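Workshop notebook, October
Wendard bench, iron gall ink trials, batch two

Started at 8.40. The first batch was too pale on the paper after one night, so today I repeat it with more galls and the same quantity of water. Xóchitl found the recipe in a household book of 1799 and she copied it for me by hand. Two words in it we still cannot read. One of them can be "strained" or "stained", and for the result this makes quite a difference.

Weighed 40 g of crushed galls. They were harder than the last ones and I had to use the big mortar. Some pieces stayed coarse and I left them so. Put in rainwater, covered with a cloth, and stirred every half an hour until lunch. The smell is like old tea, not unpleasant.

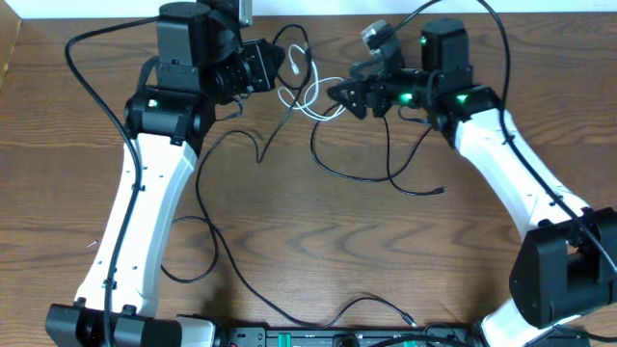

The vitriol went in after lunch. The liquid turned to grey-violet at once and then slowly darker. I wrote a line with the steel pen on three papers: the Starkach rag paper, the cheap copy paper, and a piece cut from the end of the Bautista ledger, which has been blank since before we got it. On the rag paper the line is sharp. On the copy paper it spreads like a small root. The ledger paper I must look at again tomorrow, it drinks the ink very slowly.

Gum arabic: I am not sure of the amount. The recipe says "as much as will lie on a knife", but which knife? Rutilio says a table knife, Xóchitl says a penknife. I took the penknife and I can always add more. With too much gum the batch one ink was shiny and cracked when I folded the sheet.

Sample sheets are numbered from 127, continuing from the Larkitbridge notebook. Please do not begin again from 1, as happened in spring. It took me two evenings to put it right.

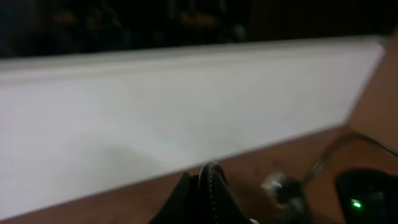

Reading time: 2 min

Late afternoon, 16.15. Second line written beside the first on every sheet. The older line is already clearly darker than the new one, so the air is doing its work. I put half of each sheet under the black card and the other half stays by the window.

To do:
- filter through linen, not through coffee paper (it blocked two times)
- wash the steel pen the same day, the old one is eaten at the tip
- ask Rutilio for the pH strips, he has the last packet
- look at the ledger paper with the loupe

Question for Xóchitl: is there a second copy of the recipe, maybe with a clearer hand? If the word is "strained", I should take out the galls before the vitriol, and today I did it after. Bottle is closed with cork and stands on the low shelf - please do not shake it.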